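Notebook, equipment planning, arm cell
22/09/2021

Today I did not run anything on hardware. I worked on the budget for next year and on the simulation that must justify it. I write down the state of things, so that Yevhen can read it before he answers the quote from Herorier.

The question is still the same. Do we buy one arm complete with controller, hand and service, or do we buy the arm now and the rest in February when the second part of the money comes? I was for the second way last week. Today I am less sure.

Numbers I have on paper:
Mounting plate and bolts, Herorier: 242
Stand, welded, with leveling feet, Desjardins: 3424
Delivery of the stand from Vitamville: included, but only to the door, not up to our floor
Waiting time for the stand: up to 7 weeks after the order

The arm itself is on a separate sheet, I do not copy it here because the price is for us only and they asked not to spread it.

The stand is too expensive in my opinion. For this money we get steel legs and a top. I asked Desjardins for a version without the leveling feet and they answered that they do not make it. Yevhen Shevchuk says that the workshop in Flurkstead can weld one from our drawing. It is possible, but then we have to make the drawing, and the last drawing took us very long and had a wrong hole pattern.

Because of this I wanted to see if we need a stand at all. In the simulation I put the base on a low cabinet, with only the plate between, and let the arm reach across to the sofa. The living room is the test case we promised in the application, so I keep it, also if a table would be more simple.
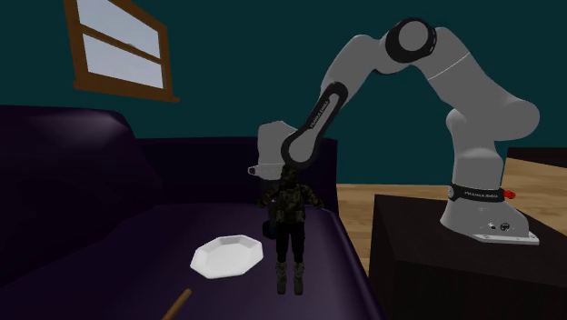

What I want from these runs is mostly the mounting height. If the base is low, the elbow has to go up high and the forearm comes down steep. For picking from above I like this. For anything at the back of a seat I do not like it, the wrist has not much freedom left and the hand comes near to the backrest. With a higher base the pose is more relaxed, but then we pay for the high stand again.

Second thing is the cabinet. In simulation a cabinet is as stiff as I want. A real one from a furniture shop is not, and with an arm of this weight stretched out to one side I expect that it will move. So "no stand" really means "heavy block or plate screwed to the floor", and I must ask the building office if we may drill. Not asked yet.

Third thing, the cable. I always forget it in planning. The controller box has to stand somewhere, and the cable must not lie on the floor where people walk. I have no price for a cable channel. I will write it in the table with an empty field, so it is not lost again.

About the split purchase. If we buy the arm first without the hand, we can do calibration and reach tests, but no grasping until spring. The simulation can fill this time partly. It can not tell us how soft cushions behave, in my model the seat is a rigid body with a friction value that I guessed. I would not show grasp results from it to anyone outside the group. Reach and collision I trust more — there the geometry decides, and the geometry of the room I can measure.

I made 5 base heights in the config file. Only the lowest one is set up properly, the other ones still use the old camera pose and have to be corrected before they are compared.

My proposal for the moment: order the plate now, it is cheap and we need it in every variant. Do not order the stand. Ask Herorier if the quote for the complete set stays valid until February. If yes, we wait with the hand. If no, I would take all together and cut the travel money.

Open:
— building office, drilling in the floor
— price of cable channel
— Yevhen: ask Flurkstead for a welding price, even a rough one
— me: correct the camera poses, run all heights with the same targets
— check if the service contract begins with delivery or with installation, the text of the quote says both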